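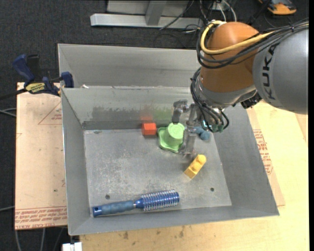
What does Plirum do?

We teach adults to repair their own clothes, in evening classes above a former shoe store on Marsden Street in Zultthorpe.

That is the short answer, and it has served us well at weddings and border crossings. The longer one follows for anyone who has a bus to wait for.

How we started

Plirum began with a pair of corduroy pants and a quote from a tailor that came to more than the pants had. Two of us decided to fix them at home with a library book. The pants did not survive, but by then we owned a sewing machine, so we put up a card in the laundromat asking if anybody knew how to use one. Five people called. Four of them wanted to learn too. The fifth could sew, and became our first teacher before she had finished her coffee.

We met in a kitchen that winter and moved to Marsden Street the next November, when the kitchen's owner asked for her kitchen back. The shoe store had left behind its shelving, a foot-measuring thing and a smell of polish that comes out on humid days. We kept the shelving.

What we teach

The beginners' course is called Buttons and Up. It runs 11 weeks and starts with threading a needle, which takes most of the first evening and more patience than the brochure lets on. After that come hems, split seams, pockets with holes in them, and zippers. Zippers get two weeks. They used to get one, and there was crying.

People who finish can go on to Knits, where we darn socks and sweaters, or to Coats, where we replace linings and argue about whether a lining was worth replacing. There is also a Saturday-style open table, held on whatever afternoon the room is free, where you bring your own mending and get help when you ask for it. Bring a sandwich. Please eat it away from the wool.

We do not teach dressmaking. Every season somebody signs up hoping to leave with a ball gown, and we send them with our blessing to the fabric store on Kesen Avenue, which runs a very good course and has better chairs.

Who comes

Parents of children with knees. Cyclists. Retired people who learned all this at school and resented it then. A fair number of students arrive carrying one beloved jacket, fix it, and are never seen again, and we count that as a good result even though it plays havoc with the spring schedule. So far 457 people have finished Buttons and Up. You can be any age over 16, and you don't need to own a machine or have ever touched one.

What it costs

Fees are on the classes page and include thread, needles and the use of our machines. They do not include scissors, for reasons known to everyone who has ever lent out good scissors. If the fee is a problem, write and say so. You won't have to fill in a form, mainly as we have never got around to making one.

The button wall

Visitors ask about it, so: yes, you may take one. There are jars from floor to ceiling, sorted by color by someone with strong views on where beige ends. If you use a button, leave a button. It doesn't have to be a nice one, as the bottom row will confirm.

Finding us

The door is between the bakery and the key cutter. Ring the upper bell; the lower one belongs to a dentist who has been very decent about it. There are stairs and, at the back, an elevator that fits two people or one person and a winter coat.

Page last updated 6/20/18. The fall class list goes up when the teachers have agreed on it.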